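**Sunday, Kivberg bench, sock sorting**

Started at 2 in the afternoon. Goal for the session was more folding and placing demos for the Flosden set. Total before today was 322 episodes, of which 143 are on the patterned tabletop. The rest were done on the plain gray one and look too easy to me now.

Task as written on the card: take one sock from the table, fold or roll it with both arms, put it in a free compartment of the organizer. Reset, change the sock, change the order of the compartments. Operator drives both arms the whole way, no scripted moves.
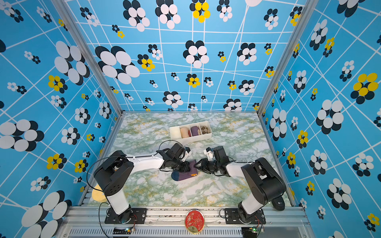
Notebook 11, p. 2

Purple sock, flat on the marble print, both grippers in near the middle. The ribbing runs lengthwise and the jaws like to slide along it. I closed slower on the left side and got better grabs. Leftmost compartment was the free one, so the left arm has the short reach and the right arm mostly holds.

Threw out 11 episodes. Most were double grabs where one arm pulled before the other had let go. I kept the ones where the operator dropped the sock and picked it up again — we want those recoveries in the set, but they need the "retry" tag, and I forgot it on the first few. Will fix in the log.

Wrist cameras: the right one drifted on its bracket again. Tightened it and reran the check from the Van den Broek sheet. Passed.

To do:

- add retry tags
- ask Skoseo for more thin socks, the thick ones all roll the same way
- swap wall prints before the next batch
- try starting with the sock inside out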